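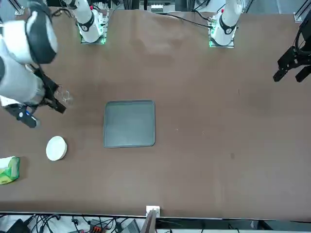
1/ Notes on moving a small sourdough bakery from one town to the next. We closed the Korkeck shop in September and opened in Plaltbridge. Several people asked how it went, so I'm putting it in one thread.

2/ The starter was the easy part. It went in two jars in a cooler on the passenger seat. I fed it the night before and again when we got the keys. It was sluggish for a couple of days and then fine.

3/ The water is different. Korkeck water is hard and the Plaltbridge supply is soft. My dough came out slack and sticky the first morning. I cut the water a little and left the salt alone. That fixed most of it.

4/ Flour. I used Parsa bread flour for years and the distributor doesn't deliver on this side of the river. I switched to Ritarberg. It drinks less water and ferments faster. Not better or worse, but I had to rewrite every recipe card.

5/ The oven took the longest. It's a used deck oven that came with the lease. The dial says one thing and the stone says another. Get a surface thermometer before you bake anything you plan to sell.

6/ I bake the country loaf at 230 C and the milk bread at 188. I know those are odd numbers for an American bakery. The oven is European and I got tired of converting.

7/ Permits. The county wanted a new plan review even though all the equipment was listed on the old one. Start that paperwork before you give notice on your current place. We paid rent on both shops while we waited.

8/ Regulars. Some make the drive, most don't. I expected that. The wholesale accounts all stayed, and that covered payroll while the counter was slow.

9/ We dropped the croissants. They took up the whole walk-in and barely paid for the butter. People still ask. They may come back in the spring — depends on whether I can fit a sheeter through the back door.

10/ Current hours: open at 5 in the morning, closed when the shelves are empty. No baking on Tuesday. That's the day for deliveries and cleaning.

11/ A few people asked about rye. Yes, still making it. It comes out in the second bake, so don't come at opening for it. Seeded rye is preorder only for now — call the shop or write it in the book at the counter.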